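The Brownie Has a Middle, and That's Where I Live

Every bake sale has a person who takes the corner piece. They do it fast, with the calm of someone who believes they're owed it, and then they tell you why. The chew, the crunch, the caramelized side. I have heard this speech at 17 potlucks and I have yet to be offered a refund on my time.

I bake for a living, or for part of one. Three mornings a week I'm at Ververidis, where we turn out a tray of brownies before the doors open, and I can report that the corner people are winning. Kernico now sells a pan with walls running through it like a hamster maze, so every piece has at least 2 edges. My sister bought one. She also bought the matching spatula, which fits nothing else in her kitchen.

The trouble with an edge is that it's overbaked. We've agreed to call it something nicer. If I handed you a slice of birthday cake that had gone hard down one side, you'd scrape it under your napkin and say how full you were. Put the same hard side on a brownie and people start using the word "texture."

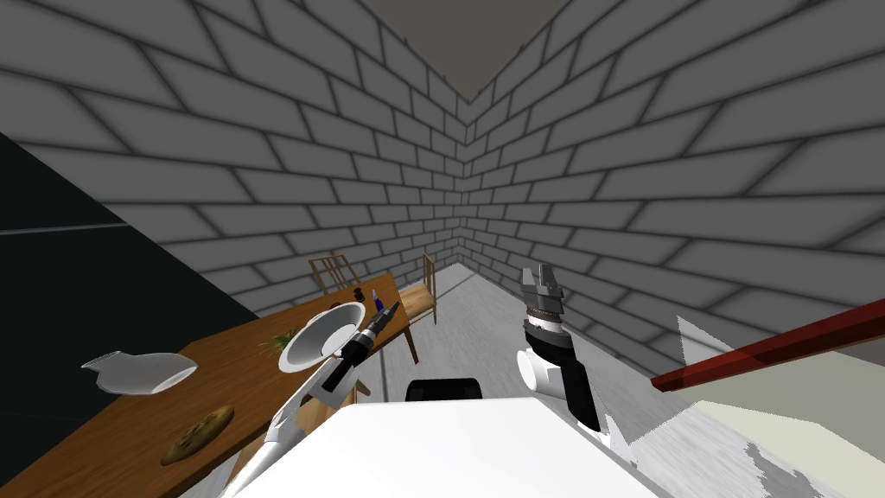

Bread on a long wooden table.

Bread people have earned their crust. A loaf needs something to hold it together, and the heel makes good toast. A brownie has no such excuse – it sits in a pan, fully supported, like a teenager.

Isla Galbraith, who runs our morning oven and disagrees with me on most things, pulls her tray when a toothpick comes out clean. I pull mine while it still comes out looking guilty. Her brownies stack nicely in the case. Mine slump, and a customer on Monday asked if they were finished. I told him they were finished the way a nap is finished, when somebody makes you get up.

She says people pay for something they can hold in one hand. I say that's what granola bars are for, and we have plenty of those left at closing time.

So go ahead and take the corners, all four of them. Take the sides too, if you like a chewing project. Leave me the square from the center, the one that sticks to the knife, and a fork if there's a clean one.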